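Praselon Project - Progress Report to the Jesness Fund
10/20/23

We've had a really good few months, and I'm happy to say the main result you asked us to aim for is in hand!

As you'll remember, the question was whether two arms can learn to sort and tidy soft things from human demonstrations, and how many demonstrations that takes. Our first model, trained through August, copied the demonstrations step by step. It did fine on a single item laid flat and got lost as soon as things overlapped. The new method, which we've been calling Brumodia, has the model predict a short stretch of motion for both arms together, then check again and predict the next stretch. That one change made the two arms much better at waiting for each other.

We now have 2677 demonstrations recorded, well past the 2000 we promised. Of those, 26 were dropped from training for bad timing data - a logging fault, now fixed. The Coppens group has a copy of the full set and has started running its own training on it, so we should have an outside check on the numbers before the next report.

Hats are still the hardest thing. A brim is stiff and the rest of the cap gives way, so a grip that works on cloth can slide right off. We've spent a lot of time on mixed piles for this reason, and it's been some of the most fun work of the project.
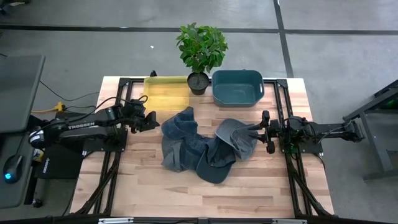
Why train both arms with one model?
Two separate models each learn a good motion, but they pull against each other when they hold the same piece of cloth. One model sees both arms and can plan for the pair.

Still to do: four more kinds of clothing, a longer test with new items, and the write-up of the method. Spending is on plan.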